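The Small White Box
What we keep in a pencil case, and what we should take out of it

By Viktória Gulyás
17 August 2024

When I moved to Lolley for my first teaching job, I brought with me one suitcase and one pencil case. The suitcase I gave away long ago. The pencil case is still in my desk, and last month I opened it and found a key which opens nothing, a dry pen and a bus ticket from November.

I wanted to know if other people are the same, so I asked Glenys Hollis, who has sold stationery on Uswood Street for 16 years. She laughed at me. "Everybody empties the kitchen drawer once a year," she said. "The pencil case they never empty. They buy a second one."

Her shop sells both kinds, the soft bag with a zipper and the hard box with a hinged lid. She prefers the hard box, and after an afternoon beside her counter I prefer it also. A soft bag accepts everything you push into it. With a shallow tray you see at once what you have, and when the lid does not close, you must decide.

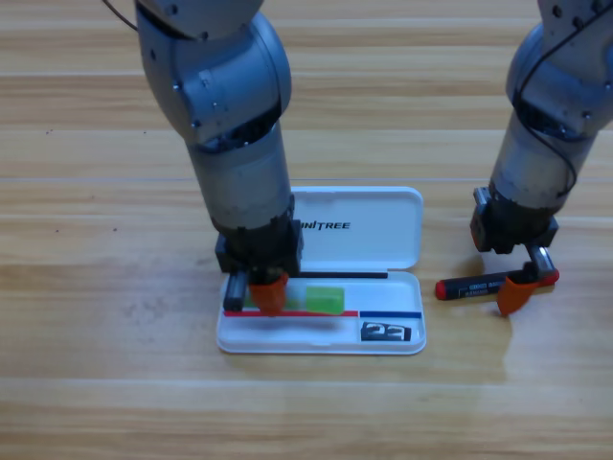
Pencil case open, with a green eraser in the tray and a black marker beside it on the wood.

The marker is the usual problem. It is thicker than a pencil, and in a shallow case it can hold up the lid. Garba Tamuno, who teaches drawing to adults in the Plavon building, tells his students to leave markers at home in a jar. In the case he wants two pencils, one eraser and a sharpener that catches its own shavings -- nothing more. "They come with a whole shop," he told me, "and then they ask their neighbor for an eraser."

He has also an opinion about the eraser. It should lie in the middle, away from the pencil points, or it gets small black holes and leaves gray marks on the paper. I had never thought about this in my life, but my own eraser is full of holes.

Warrick Dunstan goes further. He has collected pencil cases since he was a boy in Sheehan, and his list now has 1,696 of them, more than 529 in plain white. I asked him why he likes the white ones, which show every mark. He answered that this is the reason. A patterned case hides the graphite dust, and a white one asks to be wiped.
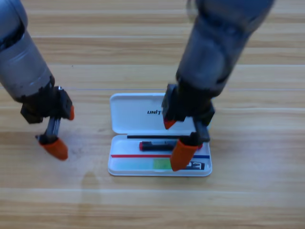
How do I clean a white plastic pencil case?
Take everything out and shake the dust into the trash. Wipe the tray and the lid with a soft cloth, warm water and one drop of dish soap, and use a cotton swab along the hinge. Leave it open until it is fully dry before you put the pencils back.

I did mine the same evening. The key I have kept.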